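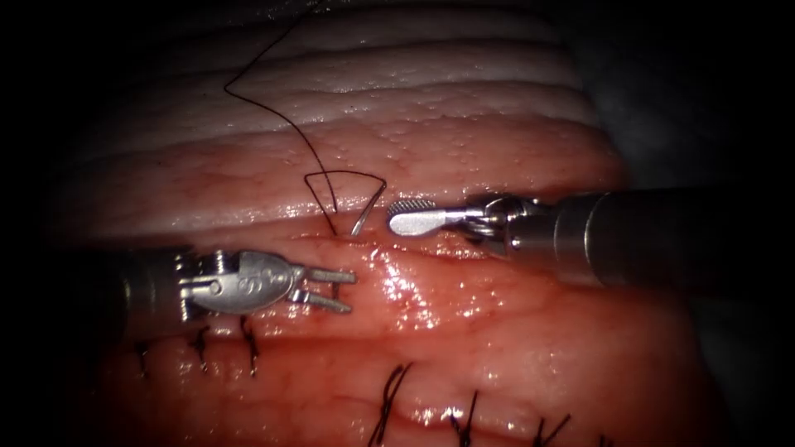 Clemura suturing project
Progress report for October, to the Dumitrescu fund
Prepared by Nithin Rai

Work on automated suturing continued on the bench at Clusberg until we stopped it partway through the month. The cause was a fault in the left arm, and most of this report deals with it.

During a needle handover the left jaw was told to close and stayed open. The controller logged the grasp as complete. The right arm then let go on schedule and the needle was left standing in the tissue with no instrument holding it. Lăcrămioara Pană pressed the stop 15 seconds later. The software did not stop itself at any point, and we are treating this as a safety matter.

We opened the wrist and found that one drive cable had slipped on its pulley. The motor turned as ordered, and the controller reads jaw position from the motor only – it had no way of knowing the jaw had not moved. The cable had done 400 cycles. Our inspection interval was longer than that.

Changes made so far:

Cables are now checked for tension every 80 cycles and the result is written in the bench log.
The holding arm may not release until the receiving arm shows a rise in grip force.
If no rise is seen, both arms freeze and an alarm sounds.

We have run 27 handovers with the new check. It froze the arms twice. One was a real missed grasp. The other was a false alarm with the needle held normally, and we have not yet found the reason.

Stavilier has quoted for a jaw sensor that would read position directly. The cost is within the equipment line, but we need your approval to move the order forward. Unattended runs remain suspended until it is fitted. Knot tying tests will go ahead with an operator at the stop.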